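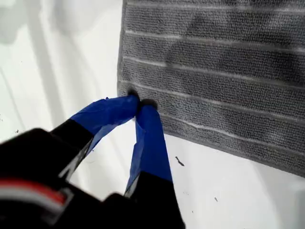 Grirneo: Primmont remastered from the original reels

Grirneo's second album, Primmont, returns in October on double vinyl, CD and download. The new edition was transferred from the first-generation quarter-inch stereo masters, which run at 30 inches per second with no noise reduction. Earlier CD pressings came from a safety copy with a level drop in the right channel during "Salt Ledger". The drop is absent from the new transfer.

Botond Lakatos handled the transfer and mastering at Plasutholm. Two of the reels had shed oxide in storage and were baked at low heat before playback. Azimuth was set by ear for each song, as the test tones on reel one did not match the alignment of the later sessions. No limiting was used on the vinyl cut. The CD carries a light limiter on three songs.

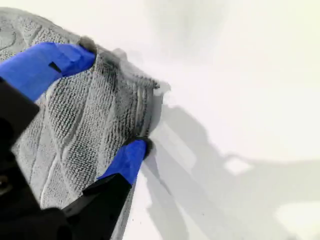 Side lengths were the main problem with the old single LP. At 33 rpm, the second side ran long enough that the cutting level had to be lowered and the bass narrowed. Spreading the album over two discs allows wider groove spacing and a louder cut. Owners who clean their records by hand should note that the inner grooves of side D sit close to the label. A gray cloth with a dense looped pile is suitable for turntable lids and shelves but should be kept off the playing surface. A carbon fiber brush is enough for dry dust.

The running order follows the first pressing. "Harbor Clerk" has its full fade, which was shortened on the CD, and the spoken count-in before "Low Windows" is restored. The bonus material fills side D: two demos, one alternate mix and the instrumental take of "Kitchen Radio". The demos come from cassette and have audible hiss, which has been left in.
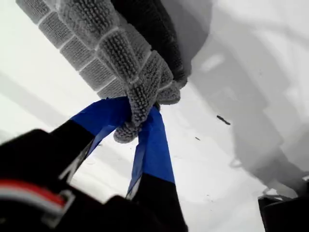 Kwiatkowski wrote to us after hearing the test pressing and asked why the single edit of "Salt Ledger" had been left off, given that it uses a different vocal take. The master for that edit has not been found, and the label did not want to work from a used 45. If a clean source comes up, the edit will be added to the download version at no charge to buyers.

The vinyl is limited to 3,044 numbered copies. The insert reprints the lyrics, the session sheets and the tape box notes.

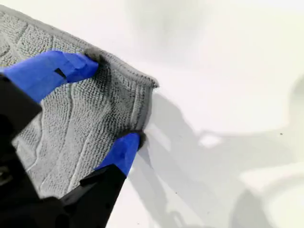
Formats and ordering

Double LP, black vinyl, gatefold sleeve with poly-lined inners. CD in card wallet with booklet. Download in 24-bit/96 kHz FLAC, included with either physical format. Orders for both formats ship together in one carton. Signed inserts are sold out.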